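Guthrie House Museum: Visitor Services and Collections Access Project
Second progress report to the Rullora Fund
Prepared by Gregor Hepburn, project manager

1. Reporting period

The report covers the period from the end of the first stage to the close of April. It follows the headings in the funding agreement. Spending is reported separately in the finance return.

2. Work completed

The main task this period was the change from self-guided entry to timed tours on the upper floor. The route now starts in the entrance hall, goes up the main stairs and returns by the service stairs. Groups no longer pass each other on the landing, which was the point of congestion named in the conservation assessment. Tours leave on the hour from 10 am, with the last at 3 pm.

The object catalogue used by the guides was checked against the store register. It now holds 2,379 entries. Each has a location code, a short public description and a handling category. Descriptions for the ceramics and the travelling clocks were rewritten in plain language, as the earlier text had been copied from the accession cards and assumed a specialist reader.

New room labels are in place in the dining room, the library and the morning room. Type size was increased and the labels were moved to the left of each doorway at a fixed height, so that they can be read from a wheelchair. The nursery labels are written but not printed.
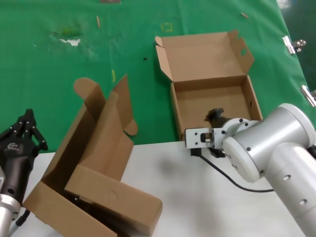 3. Ticketing

Advance booking moved to the Plostico system at the start of the period. Two faults were found in the first weeks. Concession tickets were issued without the tour time, and cancelled places were not released for resale. Both have been corrected by the supplier and retested by our front desk.

Walk-up visitors can still buy a ticket at the desk if a tour has space. The desk keeps a paper list as a fallback and this is entered into the system at the end of each day. The concession fault affected the daily totals, so attendance by ticket type for the early part of the period should be read with caution. Total attendance is sound.

4. Guide training

Chalerm Rojanasak revised the guide manual and ran three training sessions covering the new route, object handling and evacuation from the upper floor. All rostered guides have attended at least one. The manual now gives a fixed time for each room. The library was the main source of overruns in the trial tours and its script has been shortened.
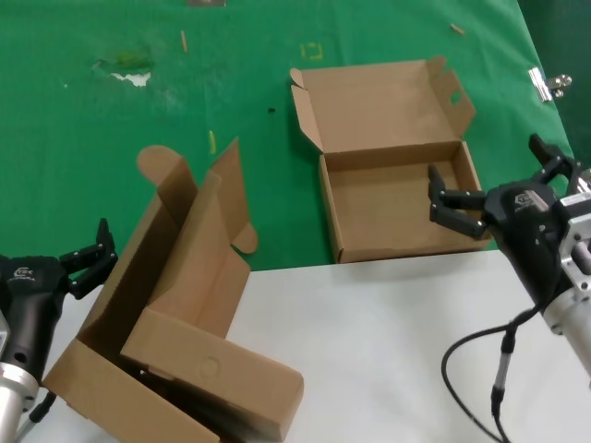
Open cardboard box on a green cloth, with a second, partly folded box nearby.

5. Touring display with Vurside

The small display shared with the Vurside town gallery remains at the planning stage. The object list is agreed. Loan paperwork has been exchanged in draft and is with the gallery for comment on insurance and on light levels in its front room. The gallery has asked for the loan to run two weeks longer than first proposed. We have no objection, provided the textiles are

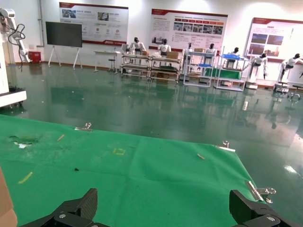 rotated at the midpoint, and the draft has been amended to say so.

6. Variations and risks

The audio guide has been deferred to the next stage. The recorded script followed the old route and would need to be redone. We ask the Fund to approve this change in timing; the budget line is unaltered.

The lift remains the main risk. It was out of service twice during the period, and on both occasions visitors unable to use the stairs were offered a ground floor tour and a refund. A maintenance contract is being priced.

7. Next period

Print and install the nursery labels. Settle the Vurside loan agreement. Review tour spacing using the booking data, and decide if a later tour is justified in summer. Begin the visitor survey, with the questions set out in the schedule to the agreement. Results will be included in the third report.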